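Notebook, Grulledley flat, cushion task
May 24, 2022

Picked up from the February list: "cushion from floor to seat". Tarnia's plan calls for 90 clean episodes of this before anyone trains on it. I still think we're collecting the wrong thing, but the plan is the plan.

Start position is pink and gray both leaning on the front of the round seat, arms low, grippers open. Operator picks pink first, then gray.

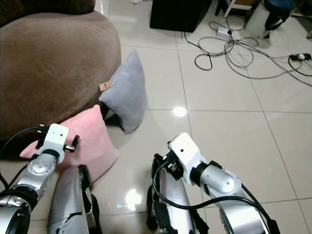

Start pose, head camera. Pink is the near one for the left gripper.

Total across all household tasks now stands at 1541 episodes, and I keep hearing that number quoted as if it were a result. Most of them have the cushions in nearly the same spot. A policy that learns "go down and left, close" would score well on our own check and fall over the first time someone kicks a cushion sideways. We saw much the same with the Asante towels.

Today's tally: 56 kept, 4 thrown out. Of those thrown out, two were the operator changing their mind halfway through a reach. One was a dropped wrist stream. The last I binned because the pink one was pushed along the tiles until it jammed against the seat and the grasp more or less happened by itself. Kikis marks that kind as a success by default. I don't.

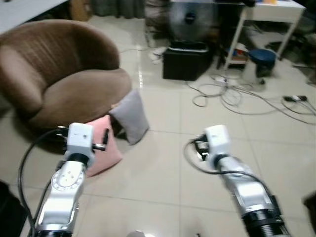

Floor glare bothers me more than the cables do. The tiles throw the ceiling light straight back at the head camera, and the bright patch shifts whenever the base shifts, so it could easily become a cue for where the robot is standing. Try a session with the lights down before adding any more to the pile.

To do:
- move the start spots properly, well away from the seat for a third of the runs
- swap the order (gray first)
- hold back one whole session for testing, not random episodes out of every session
- ask for the Kikis success rule in writing

Comments

gripperless: Agree on the held-back session. Random splits flattered us for months.

tiles_again: Would keep the pushed one, labelled. It's still a way of getting hold of a cushion.

benchnotes: Did the lights-down run ever happen?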